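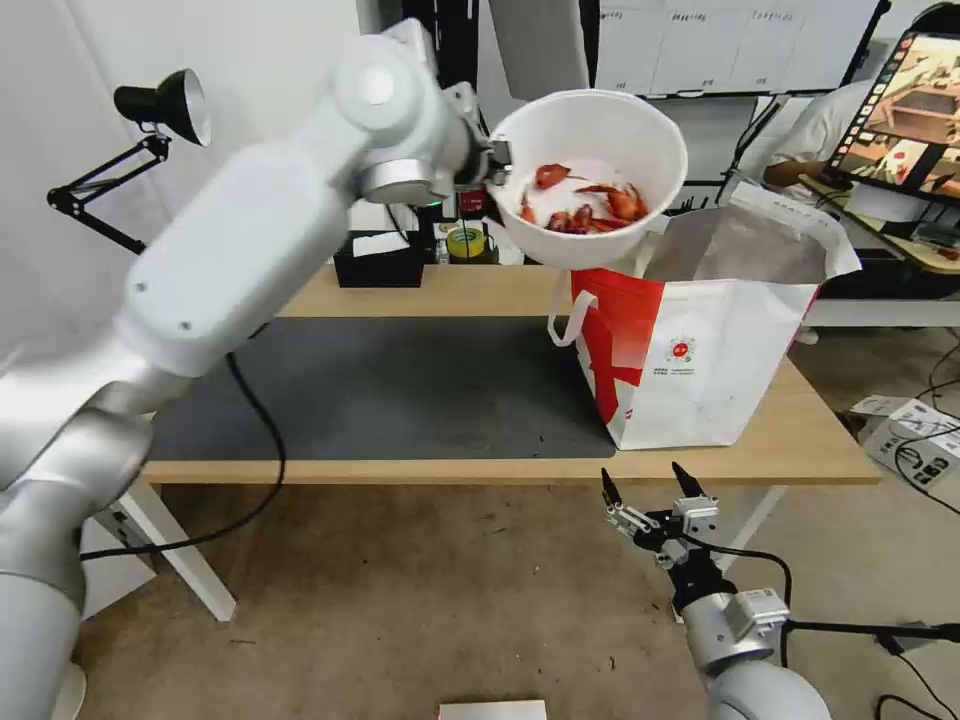 ok so I've been back from Findham for two days and I have thoughts about crawfish season. thread, sorry in advance

first off, it's early. everybody says wait until the price drops and the shells are still soft, and every year I say sure, I'll wait, and then I'm standing in a parking lot in March handing over money for a 28 pound sack

the sack came from Drimirwood, the seafood place out past the feed store. they only take calls between 9 and noon and they will hang up on you if you ask whether they're "big ones." they're the size they are!!

my boil, for the people who keep asking: lemons, garlic cut in half, bay leaves, onions, way more cayenne than you think, salt. potatoes go in first. corn goes in near the end or it turns to mush (I've eaten a lot of mush corn at other people's houses and smiled)

the SOAK is the whole thing. cut the heat, toss in some ice or frozen corn, and leave them alone. I do 17 minutes. my cousin does 6 and then dumps seasoning all over the outside, and we don't discuss it at Easter anymore

also please stop purging them in salt water. rinse with the hose until the water runs clear and pick out the sad ones. done

Mar 8, 2023 update because somebody asked in the replies: yes you can freeze the leftovers, but peel them first. tails in a bag, a little of the fat with them, press the air out. I'm still using up last June's in étouffée and it's fine. it's pretty good even

save the heads too! roast them, cover with water, simmer with an onion and some celery, strain. best stock you'll make all year and your kitchen will smell like it until the weekend

someone else wants to know about dipping sauce. mayo, ketchup, horseradish, hot sauce, lemon, a shake of whatever seasoning you boiled with. I don't measure. if it's pink and it makes you cough a little you're there

last one and then I have to go do laundry. the Farnberg cookoff is taking sign-ups and the pot rental is included this year, which it was NOT last time. 309 people came last spring and they ran out of potatoes before two o'clock, so if you're on a team, bring extra potatoes. I'll be the one by the lemonade with the burned fingers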